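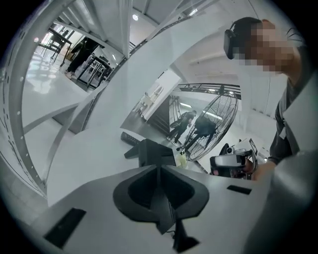
Ticket 406: Fellavholm shelving, uprights won't line up, one shelf rocks
Status: Solved
Opened: February 17, 2018
Product: Fellavholm metal shelving, white, five-shelf set
Room: Espinoza stockroom, back wall

First message

Hello Wakeo support! First off, we love these shelves. We've put up three bays already and the stockroom looks like a different place (you can find the label rolls now!). Bay four is giving us bother though. The uprights have the row of small round holes down their length, and on the back left one the holes seem to sit lower than on the other three. When we hook the second shelf on, the left rear corner drops and the whole thing rocks if you put a box on it.

Tried so far:
- took the shelf off and turned it end for end, same rock
- swapped the shelf with one from bay three, same rock
- checked the floor with a level, fine along the wall, a touch low at the front

Bay three is happy with the bay four shelf, so it must be the upright.

Reply from Wakeo support

Thanks for such a clear write-up, it saves a lot of to and fro! Swapping the shelf was a great move. Two things to check, please. Is the foot cap pushed fully on to the back left upright? And which way up is that upright? The Fellavholm ones look the same at both ends, but the first hole is 32 mm from the bottom and a bit further from the top. Stand one on its head and every hole is out by the same small amount.

Reply from customer

Foot cap is on properly. Just ran a tape up it and the first hole is at 37 mm, so it's in upside down! The other three are all at 32. So pleased it's something simple. Do we have to take the whole bay apart to turn it?

Reply from Wakeo support

Brilliant, that's the one. You don't need to strip the bay. Please do it in this order:

1. Empty all the shelves, including the bottom one.
2. Undo the wall strap if it's fitted.
3. Unhook the left end of each shelf from the top down. Have a second person hold the right side.
4. Lift the back left upright out, move the foot cap to the other end and turn it over.
5. Hook the shelves back on from the bottom up. Tap each corner down with a rubber mallet until it stops moving.
6. Refit the wall strap before loading.

For the low spot at the front, slip a Wovley floor shim (part 227) under the front feet. One each side is normally plenty.

Reply from customer

All done, and it's rock solid! Took two of us less than an hour, and most of that was shifting boxes. We had to knock the third shelf quite hard on the right before it went home, and there's a small scratch in the white paint there now. Do you do a touch-up pen?

One shim on the left was enough, we left the right foot bare.

Reply from Wakeo support

Lovely news! Yes, there's a white touch-up pen and we've popped one in the post with two spare foot caps. Give the scratch a wipe with a dry cloth first and let the paint sit overnight before you slide anything over it.

Note added to the assembly page: measure from the floor to the first hole on all four uprights before hooking on any shelves.

Ticket closed by customer.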